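Small Phones, Long Updates

Hirnent sells one phone, the Otance, and it is now in its third year. Most phones that age get security patches and little else. In September the Otance got a new lock screen, a rebuilt camera app and a battery menu that owners had been requesting since launch.

The update is called Lục, after the Vietnamese word for green, and it weighs in at 2758 MB. On my home connection the download took about 35 minutes. The phone restarted twice and came back with all my settings except the alarm tone.

The battery menu is the best part. You can set a charging limit, pick a time for the phone to finish charging, and see which apps ran overnight. Mine showed a weather app waking up every few minutes. I removed it and now get through to bedtime on one charge.

Parvaneh Hosseinzadeh leads the software team from an office in Corkamstead. She told me the group tested Lục on 600 phones before release, many of them with worn batteries sent in by owners.

"A new battery hides a lot of bad code," she said. "We wanted the old ones."

The camera app opens faster and has lost its row of filters. Indoor shots still come out a little soft, and the night mode is slow. Gray walls, which used to pick up a pink cast, look gray.

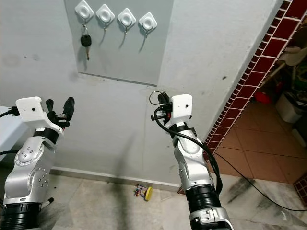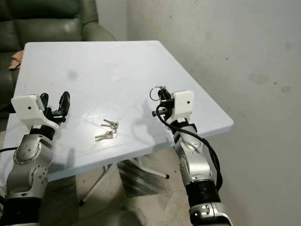
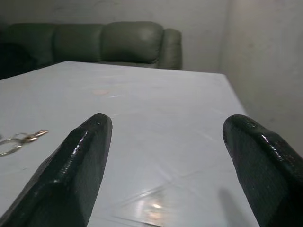

What's Still Missing

The keyboard has no one-handed layout, an odd gap on a phone this size. Call recording has been dropped in the new version, and Hosseinzadeh would not say if it is coming back. Owners who rely on it should hold off on installing Lục, as there is no supported way to return to the old software.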